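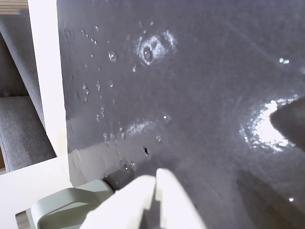 Doigts blancs de la pince, poignée verte et gouttes sur la surface grise.

Kit pince Dutico deux doigts, pour bras de table Hasano
745 € TTC, en stock, expédition sous 8 jours

J'ai enfin vu tourner cette pince en vrai ! C'était vendredi, à la journée portes ouvertes de Cevetti, et comme vous êtes nombreux à m'écrire pour savoir si elle vaut son prix, je vous raconte la visite avant de passer à la fiche.

L'atelier ouvrait à 14 h et j'y étais à moins cinq (je me connais, sinon je finis au fond derrière tout le monde). La démonstration portait sur les tâches ménagères, essuyage et petits objets à déplacer, avec de l'eau sur le plan de travail. Moi, l'eau, c'est ce qui m'intéressait. Une surface brillante avec des gouttes et des reflets partout, c'est pénible pour la vision, et je voulais voir les doigts travailler là-dessus, au ras d'une poignée arrondie, et pas sur des cubes en mousse bien mats.

Ce qui m'a plu, ce sont les bouts de doigts. Ils sont lisses, sans relief inutile, et celui de gauche a un décrochement sur sa face intérieure. J'ai pu prendre un jeu de rechange en main : c'est léger, ça se rince sous le robinet et ça se change en quatre vis. Le démonstrateur m'a laissé la télécommande un moment et j'ai été très mauvais les premières minutes, puis franchement content de moi.

Côté réserves, j'en ai deux. Le câble fourni est court, prenez la rallonge si votre bras est monté en bout de table. Et la notice est en anglais et en italien seulement, je prépare une version française pour juin.

Caractéristiques
Ouverture maximale : 120 mm
Doigts : blancs, interchangeables
Compatibilité : bras Hasano, adaptateur Solís en option
Contenu : pince, câble, visserie, notice
Garantie : deux ans, hors doigts

Le kit complet, avec le bras et la télécommande, est à 2 175 € TTC. Je le monte et je le règle à la boutique avant l'envoi. Si vous avez déjà un bras plus ancien, écrivez-moi avec la référence notée sous le socle, je vérifie la bride et je vous réponds dans la journée.

Options
Rallonge de câble
Jeu de doigts de rechange
Adaptateur Solís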